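Introduction to Service Robotics
Handout 7: Notes on the Demonstration Visit to the Lunwood Laboratory

These notes supplement the lecture on grasp planning. Students who were unable to attend the visit are responsible for the content below.

1. Arrangements

The class was received by Fiona Menzies, who directs the household tasks group, and by Washington Lacerda, who gave the demonstration. The session opened with a short safety talk. Visitors are asked to remain behind the marked line while any arm is powered, and this rule will apply again at the Drindmont open day.

2. Purpose of the demonstration

The Lunwood group studies how a robot may learn everyday handling tasks from examples given by people. A person carries out the task with a hand-held gripper fitted with a camera, and the recording is later used to train a controller. Each task in the current set is recorded 400 times, with changes in object position and lighting between recordings. Ms. Menzies noted that the group had first planned on 600 but found that the later recordings added little.

3. Tasks involving enclosed spaces

Much of the discussion concerned objects placed in or taken out of containers with a narrow opening. Three difficulties were named. The rim of the opening limits the angle at which the gripper can approach. The object being held may hide the target from the camera. Shiny inner surfaces return reflections that a vision system can mistake for edges.

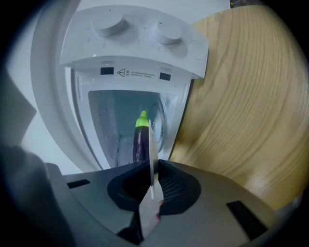

Mr. Lacerda advised that the approach be slow and straight for the final part of the motion, with any turning of the wrist completed before the fingers reach the opening. Thin, flat items call for particular care — a small error in wrist angle becomes a large error at the far edge of the item.

4. Follow-up work

Read section 8 of the Furtado course reader before the next meeting. Prepare one page on the following question: how should a controller act when the object it is holding blocks its view of the place it must reach? Written work is to be handed to Rosimeire Tavares at the department office.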